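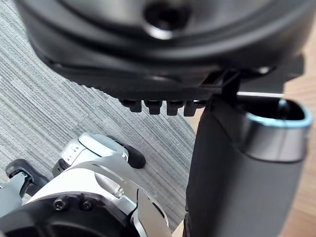 **Operators wanted, part time, starting in September**

Handmont is looking for three people to drive robot arms by hand, over and over, so that a learning system has something to copy. You'd be working in our data room with Renata Ostrowski, who runs the sessions, and Corentin Arnaud, who looks after the arms and will be the one you shout for when a wrist locks up.

I have read a lot of ads for this kind of job and most of them promise that you will be "teaching robots to think." I'd like to fill these places with people who won't quit in the second week, so I'm going to be more careful than that.

**What the work is**

You hold a pair of handles. The arm does what your hands do, with a small delay that you stop noticing after a day or so. A card tells you the task: put the cup on the shelf, move the cup from the shelf to the mat, turn the cup the right way up. You do it, you press a pedal, somebody or you yourself resets the things on the floor or the bench, and you do it again. One go from pedal to pedal is an episode. The episodes are what we keep.

Our last task set had 1,068 episodes in it when recording stopped. After checking, 982 were left. The rest were thrown out for the usual reasons: a dropped object that got picked up off camera, a pedal pressed too early, an operator who did a different task from the one on the card. I mention the numbers so you have a feel for the size of a set and for how picky the checking is. It will be your work getting thrown out, and Renata will show you which ones and why. She isn't harsh about it, but she doesn't let things slide either.

The wrist camera sits close to the fingers and sees very little of the room. You'll learn to work from that view, because Elaine Seixas, who trains the models, wants operators to avoid using information the arm doesn't have. If you can see from your chair that the cup is behind the box but the arm can't, you have to make the arm look. This is slower and more annoying than it sounds. People who are good with their hands often find it harder at first than people who aren't.

**What I can't promise**

I don't know if this approach works as well as the people selling it say it does. We have had models that copied a task nicely on one bench and fell apart when the bench was moved. We have had others that did better than I expected, and I couldn't tell you why with any confidence. Elaine is more hopeful than I am. You'll hear both sides at lunch.

So please don't apply on the idea that you'll be at the front of some revolution. You may be. You may also spend a fall putting cups on shelves for a model that gets shelved itself. You get paid the same in both cases.

I'd also be wary of anyone who tells you this job leads straight to an engineering one. One former operator, Wojciech Borkowska, moved over to our hardware side and still works with Corentin. He had already been fixing machines for years before he came to us. Others left with a reference and a decent knowledge of how these systems get made, and that's a fairer picture of what to expect.

**Hours and pay**

- 12 hours a week, in blocks you agree with Renata. Blocks start at 9 a.m. or 1 p.m.
- Paid by the hour. We don't pay by the episode, and we won't start. We tried a bonus for speed once and got a set full of sloppy grasps.
- Training is paid at the same rate as everything else.
- Time spent waiting for an arm to be fixed is paid. There is some of this most weeks.
- The contract runs to the end of the project. If there's another project after it I'll ask you first, but I don't have one signed and I'm not going to hint that I do.

**Who we're after**

No degree, no coding, no robot experience. What helps:

- You can do a dull thing carefully for forty minutes, then take a real break, then do it again.
- You say so when you've messed up an episode. There's a button for it. Use it a lot. A bad example that nobody flagged costs us far more than a bad example in the bin.
- You can kneel and get up again without trouble. Some tasks are set up at floor level and the resets are done down there.
- You read the card every time, even when you're sure it hasn't changed.

Left-handed people are very welcome. Almost all our examples so far come from right-handed operators and it shows.

If you have wrist or shoulder trouble, talk to me before you apply. We can adjust the handles and shorten the blocks, and for some people that's been enough. For one person it wasn't, and I'd rather we find that out over the phone.

**About your data**

We record the arm, its cameras and the handle movements. Your hands may show up in a camera view during a reset. Your voice won't be recorded - the microphones are unplugged and Corentin will show you the loose ends if you want to see them. Episodes are stored under an operator number. The list that matches numbers to names is kept by Bożena Czarnecka in the office, and I don't have a copy.

The recordings belong to Handmont and may be passed to the partner on this project, Predden. You'll get the agreement in writing before your first paid hour. Read it. Ask about any line you don't like. If you decide not to sign, we shake hands and that's the end of it.

You can leave with a week's notice. Episodes already recorded stay in the set, and you should know that going in.

**How to apply**

Send Bożena a short note. A few lines will do. Tell her which blocks you could work, and describe one repetitive job you've done and what went wrong with it. Please skip the paragraph about your lifelong passion for artificial intelligence. A resume is fine if you have one handy, but I won't be ranking people by it.

We'll invite people in for a paid trial of one hour. You'll get a go on the handles, Renata will watch, and you'll see a block of resets as they really are. Most people know by the end of the hour if they can stand it. If you can't, please say so, we won't be offended.

There's no test score and no puzzle. Renata looks at how you handle an episode that goes wrong, so don't worry about dropping things. Everyone drops things.

Wear shoes you can kneel in. Leave rings and bracelets at home or in the tray by the door. Coffee stays in the kitchen, and yes, that includes cups with lids.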